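Rillico Color Words

A word list with the color names people use at home, collected by Ivone Honorato and Rhodri Gape. It is one plain text file, one entry on each line, with a tab between the fields.

What is inside

The list has 379 entries. Each entry gives the word, the language of the speaker, and a short note in English. We kept the spelling of the speaker, also when the dictionary prefers another one.

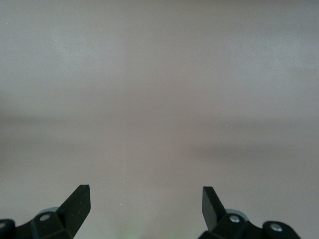
Pale colors were the most difficult part of the work. Many speakers have one word for wall paint and a different word for cloth, and they do not like to mix them. A plain surface like this one, pale gray with a little warm beige in it and darker across the middle, may be "ash," "milk" or "dust" in our file. We did not merge such words.

How to read the notes

The mark "h" means that the word was heard only in one house. The mark "q" means that Leonilde Azevedo still has a question — please do not remove these lines.

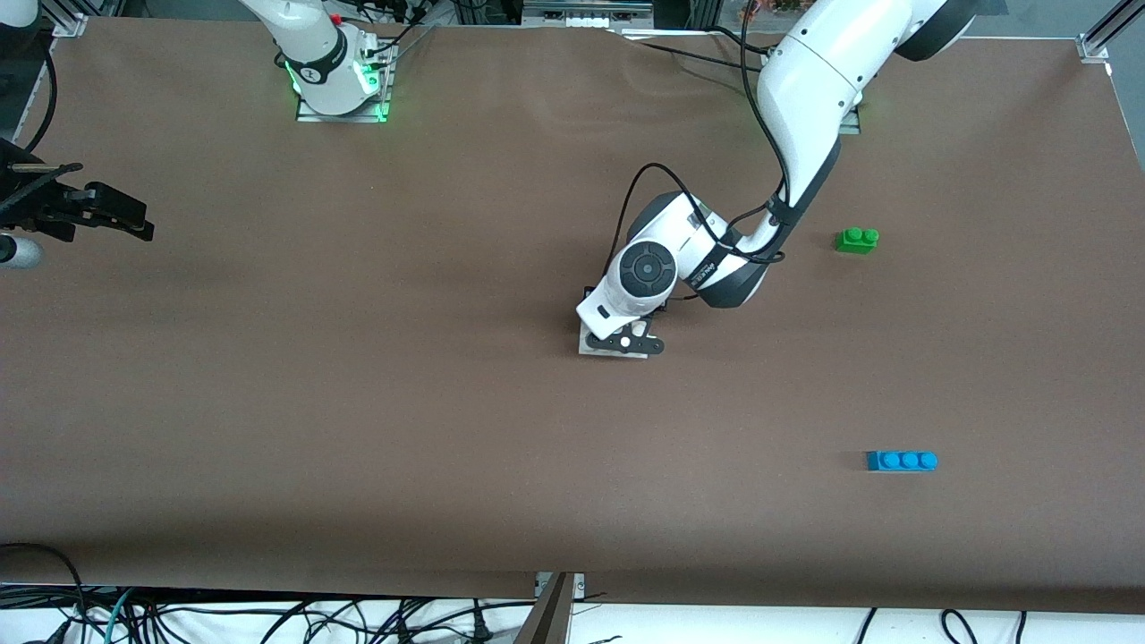 Strong colors gave shorter notes. For green and blue, like the two toy bricks here, most people answered with one common word and stopped. Brown is different, and it has 11 entries, with many names of food and wood.

Known problems

Version 3 has some double entries under "cream." The Wurnside speakers are older than the others.

Corrections go to Ivone, with the line number please.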